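Dec 31, 2025

My year with the arm

So I've spent the last few months learning to share a job, and I have feelings about it! If you're new to this blog, I work in returns at Rosport, where people send back the shoes they wore once and swear they didn't. Since September part of my day has gone to Gestusora, the software we use to teach the arm its moves before it goes anywhere near a shoebox.

I was grumpy at first. There are 12 of us on the floor and every one of us did the same math in our heads. Nic Giolla told us at the first meeting that no jobs were going, and I believed maybe half of it. So far it's held. What did go is the evening lifting shift, and my shoulders would like to send a thank-you card. What also went is the little bit of overtime that came with it (about 115 dollars a month for me), and no card for that one.

The part I didn't expect to like is the practice. You sit at a desk, you move the fingers around a made-up room, you miss the thing you're reaching for and you try again. My first week I was terrible! By Thanksgiving I was on attempt 631 and the younger guys were asking me how I line up a turn. I've packed boxes for so long that I know where a hand ought to be before it gets there, and I never thought of that as something you could put in a computer.

I do miss the talking, though. Bay 4 used to be loud, and now two of us sit there with headsets on, mumbling at screens. I've asked for the desks to be turned so we face each other. We'll see.
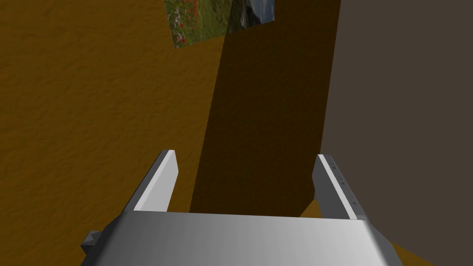
Nazma Fakir

Fingers wide open and nothing in them, which is how I like to start a run in the simulator. I've gotten weirdly fond of that orange wall and the poppy-looking red flowers in the picture up top. Comments are open, and yes, Nolov people, I'll answer you after the holiday.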